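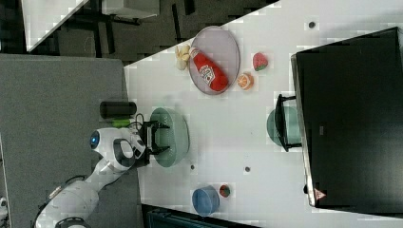
How to clear out and reorganise a small kitchen in one afternoon

I live in a flat on Trorkar with a kitchen you could just about cross in two strides, and for years I kept it in what I liked to call a working muddle. Then one wet Wednesday in November I went looking for the nutmeg, found three jars of it (and no cinnamon at all), and decided enough was enough. It took me from just after lunch until the six o'clock news, with a good long tea break in the middle, and I've done it the same way every year since.

Before you start

You'll want a bowl of warm soapy water, a couple of old cloths, a bin bag, a pencil and two sturdy boxes. One box is for things going to the charity shop and the other is for things that belong somewhere else in the house - you'll be amazed how many screwdrivers and odd batteries live in a kitchen! Have something to eat first as well. I once tried it on an empty stomach and ate half a packet of stale crackers out of the very cupboard I was meant to be clearing.

Step 1: Empty one cupboard at a time

It's ever so tempting to pull everything out at once, but please don't, or you'll have nowhere to stand. Pick the cupboard that annoys you most and put all of it on the table. Wipe the shelves from the top down and leave the door open while they dry.

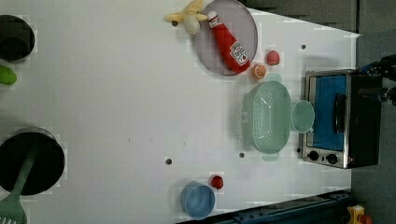
Go through the food next, and be firm with yourself. Check the dates on sauces and pickles, tighten any lids that have worked loose and wipe the sticky bottoms of the bottles before they go anywhere near a clean shelf. Flour and rice want a proper look, right down to the bottom of the bag.

Step 2: Sort by how often you reach for things

Everyday plates, mugs and the pan you use for everything should sit between your hips and your eyes. Heavy things go low down. The fish kettle, the jelly mould and anything else that only sees daylight at Christmas can go up on top, and if it hasn't been down for 2 years it can go in the charity box.
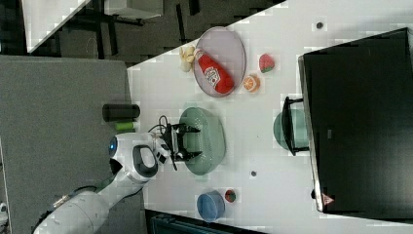
Rudberg Household Notes, No. 59

Step 3: Nest the bowls and colanders

Stack them by shape, largest at the bottom, with no more than four in a pile or you'll never bother getting the bottom one out. Plates are happier on their own shelf. I put up a simple wire rack from Daltex, a shop near the station, and it gave me room for a second row underneath. Measure the inside of the cupboard before you buy one, hinges included - I had to take my first one back.

Step 4: Label and put away

Write the contents and the date on a bit of masking tape and stick it to the front of each jar. Allow some 20 minutes for this, more if you have as many spices as I do.

Leave the boxes by the front door overnight, in case you change your mind about the jelly mould, and take them out with you in the morning.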